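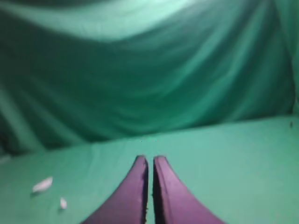 Natalina Benedetti maintained all through her interview that a hanging cloth ought to be left alone once it is up, and that people who go back to tug at it only move the trouble from one fold to the next. Her view was shared, more or less, by a good many of the people we spoke to, and it makes a useful way into this part of the material, which concerns cloth hung behind a surface and cloth laid flat upon it.

Figure 4. Green cloth hanging in soft folds, with a lighter green cloth lying flat in front of it.

4.2 Hung cloth and laid cloth

We had gone into the interviews expecting that the two would be talked about together. When the fabric at the back and the fabric underneath are both green, as in Figure 4, it seemed natural to us that people would think of them as one arrangement, to be judged as a whole. That isn't how most of our 45 participants spoke. They treated the hanging part with great patience and the flat part with hardly any, and they used quite different words for each. Folds at the back were "soft", "generous" or, in one lovely phrase of Corrado Testa's, "the cloth having a sit down". A crease in the flat part was simply a crease, and wanted seeing to.

Some of this is plainly practical. A flat cloth has to carry things, and a small bowl or a pair of earrings set down beside a ridge will look as if it has been put there in a hurry. Hung cloth carries nothing but its own weight. But we think there is a matter of light in it too. The hanging folds in Figure 4 run from a pale minty green on their crests to a deep bottle green in the hollows, with one broad dark band curving beneath the bright stretch at the top, while the laid cloth keeps to a fairly even tone throughout. Several participants were shown arrangements of this sort and asked where they would begin tidying. Nearly all of them began at the front, and a fair few never got to the back at all.

Debora Caputo was the exception we enjoyed most. She sells buttons and trimmings from her dining table in Dodunden, and has, by her own reckoning, hung the same length of fabric about 500 times. She steams the back cloth, lets it drop, and then gathers it by hand into folds that slant the way she likes. The slant matters a good deal to her – straight folds, she told us, remind her of a school stage – and she will happily spend a whole afternoon in June getting it right while the table waits.

The place where the two cloths meet came up less often than we had hoped. Where it was mentioned, people were divided. Three participants tucked the hanging cloth under the flat one and pinned it so that the join lay level, and the rest let it fall as it would. Where a join climbs a little towards one side, as it does towards the right in Figure 4, opinion was mild: Italo Ferri said he would notice it on a Monday-morning sort of mood and otherwise would not, and we have coded his answer, with some hesitation, as indifference.

It should be said that our sorting of the transcripts (3,472 separate remarks, read through twice) was done by only two of us, and that words such as "soft" and "messy" shade into each other more than our tables suggest. Where we disagreed, we kept both codes. The remarks about shiny fabrics were the hardest to place, as people tended to praise the gleam along the folds and grumble about the glare in the same breath. We come back to those in Section 4.3, together with what participants had to say about ironing.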